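The folding cell at Ploltow's returns shed in Verkville was sold on a single promise: put it in a corner, plug it in, walk away. I have heard this promise made about dishwashers, printers and a bread maker that now lives in my loft. So I asked to see what happens on the mornings when no customers or investors are being shown round, and Latifa Metwally, who looks after the cell, told me to come early and bring a book.

The machine is called Gorik. It has two arms, a white table and a price that Ploltow will only discuss in general terms. Its job is to take returned clothing and fold it. Metwally's job is to make sure it can, and on 7th July that took most of the morning before a single item went through for real.

She starts with the grippers. The fingers are white plastic, and a small green circuit board sits on one of them at each check she makes of the right arm. The board is there to feel the cloth. It's also the part she worries about most. "Lint gets round the edges and the readings wander," she says. "Then it squeezes air and thinks it's got a sleeve." She goes over the fingers with a dry brush, tightens two screws, and runs a short routine in which the arms open, close and go back to where they started. Then she does it again.

After that comes the grip test, using whatever is on top of the practice pile. She wants to know whether both hands can keep hold of something soft and heavy, one at each end, without one side creeping.
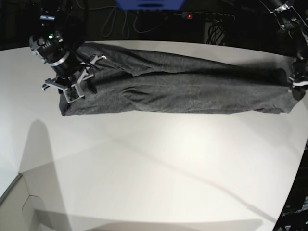

Issue 313

Dark grey cloth is a harder test than it sounds, Metwally says, as the creases swallow the light and the software loses track of where one layer stops and the next begins. White on white is worse. The brochure shows a red towel.

Ploltow's figure for the cell is 3,020 garments between services. I asked Yao-tsung Liu, who wrote much of the set-up procedure, what counted as a service. He was frank about it. A service means a visit from his team. Brushing the fingers, resetting the grip force and re-teaching the table height don't count, and neither does fishing out a sock. By Metwally's own log, the longest run since March without her stepping in for any of those was 1,454. That's a decent number. It's also less than half of the one on the website.

Liu thinks I'm being unfair. A sewing machine needs oiling, he points out, and people don't call it a failure. I said people don't sell sewing machines as a replacement for the person with the oil can. He laughed, and then asked whether I'd put that in.

The table takes up the next hour. Its height matters more than anything else in the cell, because the fingers have to reach cloth lying flat without scraping the surface under it. Metwally has 12 set points to check, spread over the top, and she does them by hand with a strip of card. If the card slides, the arm is too high. If it sticks, too low. The procedure allows for an automatic version of this, which she tried for a fortnight and gave up on after it decided the table sloped.

Then sleeves. Everyone I spoke to went a bit quiet on the subject of sleeves.

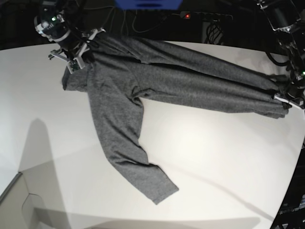
A towel has four corners and stays a towel. A long-sleeved top can be pinched near the collar and pulled out to one side, and there will still be an arm lying off in some direction of its own. The cell is meant to find it, tuck it in and carry on. Metwally's trick is to change the order of the grips, going for the shoulder first, and to lower the pulling force so the knit doesn't stretch. None of that came with the machine. She worked it out over several weeks and wrote it on a sheet taped inside the cupboard door. Liu has since copied it into the manual for the next site, at Taipe.

I'd have more faith in the whole business if her name were on it. Ploltow describes the change as an improvement in how the cell "adapts to complex garments", and it's true that the cell does handle them better than it did. But the adapting was done by a woman with a strip of card and a brush, and she's paid by the warehouse.

Would she want it taken away? She thought about that for a while. No, she said, she doesn't miss folding. She'd just like the next one to have fingers she can get at without lying on her back.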